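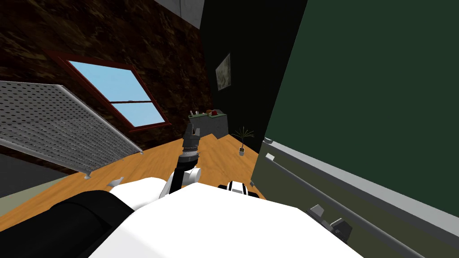

1/9 It's 2023-02-27 and I've now done 13 weeks with a robot on the kitchen rota at Flukar, so here's a thread from someone who preps veg for a living and never expected to care about any of this. I care a lot now!

2/9 Quick background. There are 11 of us feeding the offices at the Yousafzai building. Plirell (our robot, 2 arms, very patient) does fetching and putting back: trays, tubs, clean pans. It doesn't cook and it doesn't chop. The knives are still ours.

3/9 The bit I love is that every new job gets tried in a pretend kitchen first. It's a program called Prurkamer, and you watch the robot go about its business on a screen before it does anything near your feet. I thought that would be for the tech lot only. They gave us logins in January and I've barely been off it.

4/9 We did 676 practice runs on clearing and restocking before the managers signed it off. I sat in on loads of them with a brew. You get quite attached, and you start shouting at the screen like it's the football.

5/9 And they listen to us! I said the robot shouldn't come at a worktop while someone's got their back to it, and that's now a rule. One of the pot wash team asked for it to stop and wait at the doorway. Also a rule. In 9 years of kitchen jobs I'd never been asked how a machine should behave.

6/9 Reaching is what I watch for most. There's a counter at the far end of the practice room with small bits on it and a potted plant on the floor next to it, and I'm forever checking how the arm lines up with that counter. (Leave the plant alone, please.) 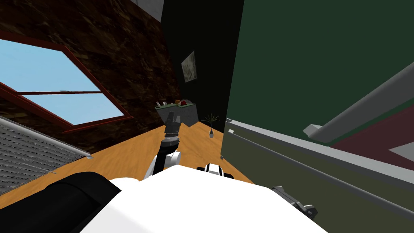 7/9 What's changed for me day to day: less carrying, mainly. My shoulder is so much happier. I used to lose the first part of every shift going back and forth for tubs, and now I start on the veg straight away.

8/9 Not all rosy. The early porter shift went, and the two people on it had to retrain for prep. One likes it, one is still making up their mind. It's also quieter first thing and I do miss the chat on the stairs.

9/9 Next up is putting away the dry stores, which I've asked to help plan. If you work in a kitchen and your place is looking at something like this, ask for a login early. Happy to answer questions after the lunch rush!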